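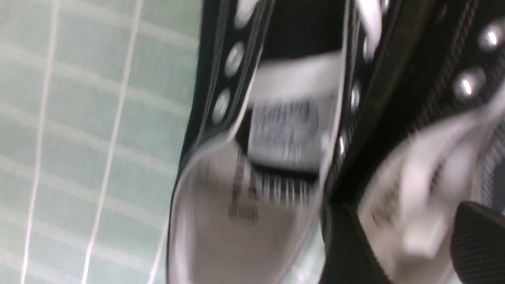
I finally dealt with the shoes by the door this weekend. I had been putting it off since June, when we moved to the apartment on Valton and everything went in a heap on the tile.

The rack is stainless steel, tube construction, and I bought it at Iritport. It took me most of an evening to put together because I got one bar in backward and had to take it apart again. It doesn't wobble, so I'm happy with it.

My system is simple. Slippers go on the top tier where I can grab them when I walk in. Canvas shoes go on the bottom, heels facing out.

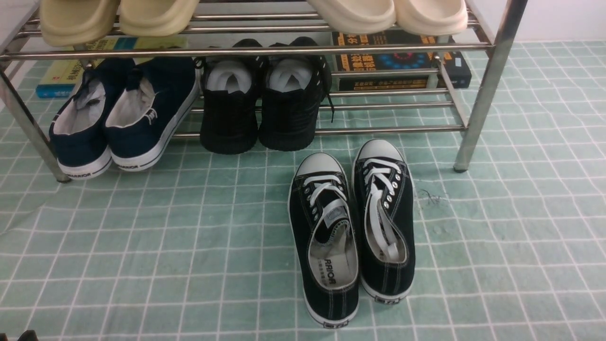 I still need a better spot for the books. They end up on the rack when I come in with my hands full, and then they stay for a week. There's a narrow shelf at Hattori I've been looking at, but I want to measure the wall first.

The black canvas pair needed the most attention. White laces pick up gray fast. I take them out and soak them in warm water with a little dish soap, then let them air dry overnight. The white trim gets an old toothbrush and baking soda. I don't put canvas shoes in the washer anymore after a sole came unglued on me.

One pair of boots went in the donation bag. Next is the coat closet, which is worse.

4 comments
Share this post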